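Handheld grippers: do you tidy up between recordings, or leave the mess in?
Posted in Robot Learning > Collecting examples

Tamara Sima
Hi all, first post here, so please be gentle! There are four of us collecting examples for a cleaning-up policy with the two-handed grippers (the sort with a marker cube on top), and we've got 154 recordings so far from a room at Daltine that's set up as a bathroom down one side. The job is to pick up small things off the floor and out of the boxes and put them where they belong. We wear a camera on the head and there's no arm involved at this stage.

My worry is the background. Other people are usually working in the same room, there are chairs and bags about, and the floor is a shiny grey marble pattern that throws the ceiling lights back at you. One of my colleagues would like the whole place cleared before every recording. I'd rather keep going as we are, but I don't want to get to 3,000 and find out I was wrong. We're also arguing over whether the second gripper should be doing something the whole time or whether it's fine for it to wait with its jaws open.
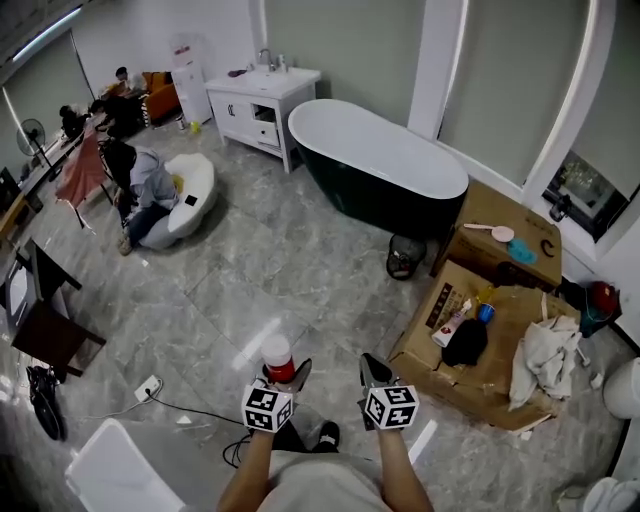 2 replies, sorted by most helpful

Robel Gidey
Welcome, Tamara! I've been doing this sort of collecting since last October, mostly kitchens, and I'd leave the room alone. We cleared ours for the first few weeks and the policy was lovely in our tidy kitchen and hopeless in my neighbour's, where there was a fruit bowl and a dog bed and all the usual bits of life. When we went back and recorded with the clutter in, it got a good deal steadier. People moving about behind you are fine too, as long as they know they're being recorded and have said yes to it (get that in writing, it saves a lot of awkward conversations later on).

What I would change is how you shuffle the things you pick up. If your small container with the red base always starts on the same tile, the model will learn the tile. Swap things between the two cardboard boxes, turn the boxes around, put the mesh wastebasket somewhere else, and do it every few recordings so it isn't a chore. I keep a scrap of paper by the door with a tick for each layout, nothing fancier than that.

On shiny floors, the trouble we had was with tracking. Our cubes washed out whenever a ceiling light caught them straight on, and the position of the gripper would hop sideways. Play back a handful at half speed and watch the path of each cube. If it jumps, try turning yourself a bit away from the light before you start, and throw out the worst ones. It hurts to bin your own work, I know, but they do more harm than good.

As for the idle hand, let it wait! Real jobs have waiting in them. Just keep it in view and fairly still, and try not to wave it about while you're thinking, which I do constantly.

Kanako Ogura
Agree with Robel on clutter. Only thing I'd add is to keep 3 layouts back that you never train on, otherwise you won't know if any of it is helping. And wipe your cubes, ours were covered in fingerprints.

Tamara Sima
Thank you both so much, this is a huge help. I'll do the half-speed check this afternoon and start a layout sheet. The grippers stay out of the clearing-up argument for now, and I'll let you know how the tracking looks.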